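Ticket 528: Pledge manager drops add-ons when a backer changes reward tier
Project: Gatchalian (board game, second campaign)
Component: Survey / pledge manager, Trusen import
Opened by: Marilou Layug
Assigned to: Rizwan Barua
Severity: High
Status: Resolved, monitoring

Summary

Backers who carried a pledge over from the canceled first campaign and then changed tier in the pledge manager lose every add-on attached to the original pledge. The money stays on the account as unallocated credit. The confirmation email lists only the new tier. 138 accounts match the pattern as of the January export.

Steps to reproduce

1. Log in as a backer imported from the first campaign file.
2. Confirm that at least one add-on is on the pledge.
3. Change the tier from Core to Deluxe, or from Deluxe to Core.
4. Save and return to the summary page.

Expected: new tier, add-ons kept, balance recalculated.
Result: new tier, add-on list blank, balance shows a credit equal to the add-on total.

Environment

Trusen importer, current release. Reproduced on desktop in two browsers and on one phone. Cache cleared between runs. The backer locale makes no difference. Accounts created directly in the second campaign are not affected.

Log

Marilou Layug, 9:20 a.m.
First report came through the campaign comments. The backer moved from Core to Deluxe to get the Sikard expansion and lost the neoprene mat and the card sleeves. I reproduced it on the staging account. A manual re-add works, but the mat is then charged at the late price instead of the campaign price. Please do not tell backers to re-add until the price is sorted out.

Rizwan Barua, 10:05 a.m.
Confirmed on staging. The tier change calls the rebuild routine, which looks up add-ons by the campaign ID of the new tier. Carried-over add-ons still have the ID of the canceled campaign, so the lookup returns an empty set and the rebuild writes it back. The credit is correct because payments are keyed to the account and not to the campaign.

Rizwan Barua, 10:40 a.m.
Tier changes are locked for imported accounts. Address changes and survey answers still work. The lock message reads "Tier changes are paused. Your pledge is safe." Let me know if you want other wording.

Marilou Layug, 11:15 a.m.
Wording is fine. I posted a short note in the comments and pinned it. The update draft does not mention the bug, only the pause.
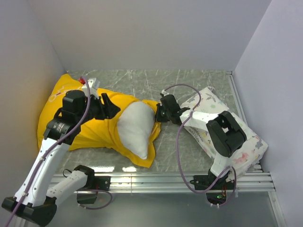

Rizwan Barua, 1:30 p.m.
Looked at the add-on table row by row for one affected account. The rows are not deleted. They are flagged inactive and keep the original price, so a restore is possible without going back to the backup. Variant fields are the weak point. The importer maps anything with more than one option by position in the list, and the print options were reordered between campaigns. On staging, two print variants came back swapped after a restore. Any add-on with variants has to be matched by SKU. Mats and sleeve packs have variants too (two mat designs, two sleeve sizes), so a blind restore would send wrong items to a portion of the list. The Sikard expansion has a single SKU and restores cleanly.

Marilou Layug, 2:10 p.m.
The old SKU sheet is in the fulfillment folder, second tab. Note that the first tab has the Voltden warehouse codes, which look similar but have a different suffix. Voltden needs the locked order file before they print labels, so they are on hold for now. They confirmed that nothing from this batch has been picked.

Rizwan Barua, 3:25 p.m.
Wrote a restore script with the following behavior:

- reads inactive rows for imported accounts that have a tier change on record
- matches each row to a current SKU using the old sheet
- reactivates the row under the new campaign ID at the original price
- skips any account where the backer has already re-added an item, and writes it to a manual list
- sends no email

Dry run over the 138 accounts gave 11 on the manual list. The rest matched on every row with no leftover credit.

Marilou Layug, 3:50 p.m.
Went through the manual list. Most re-added the same items at the late price. Those should get the campaign price and the difference back as credit. 3 of them changed what they wanted after the items disappeared, so I am writing to them directly. Leave those alone until I update the ticket.

Rizwan Barua, 4:35 p.m.
Backup taken. Script run on production. Spot checks on Core to Deluxe, Deluxe to Core, and one account that changed tier twice are all good. The double change had produced two sets of inactive rows. The script takes the earlier set, which holds the real selections. The later set was empty apart from a shipping line.

Late-price adjustments entered by hand for the accounts Marilou cleared.

Rizwan Barua, next morning, 8:45 a.m.
Fix for the rebuild routine deployed. Add-ons are now looked up by account and SKU, and the campaign ID is rewritten at import. If the lookup returns nothing while the account has paid for add-ons, the routine stops and raises an error. Tier changes unlocked for imported accounts.

Marilou Layug, 9:30 a.m.
Tested five tier changes on staging and one on my own pledge. Add-ons stayed, prices stayed, variants correct. Confirmation email lists everything. Unpinned the note and replied to the original backer, who confirmed that the mat and sleeves are back.

Marilou Layug, 12:05 p.m.
All direct replies received. Two backers want the new selection, one wants the original. Please restore the original for the account in the attached note and leave the other two as they are.

Rizwan Barua, 12:20 p.m.
Done. Manual list is clear.

Root cause

The rebuild routine assumed that a pledge and its add-ons share one campaign ID. This was true until pledges were carried over from a canceled campaign.

Open items

- Regenerate the order file for Voltden after the survey closes (Marilou)
- Replace position mapping with SKU mapping in the importer for all variant fields (Rizwan)
- Add the warehouse suffix to the header of the first tab in the SKU sheet (Marilou)
- Keep the restore script in the repository until shipping is complete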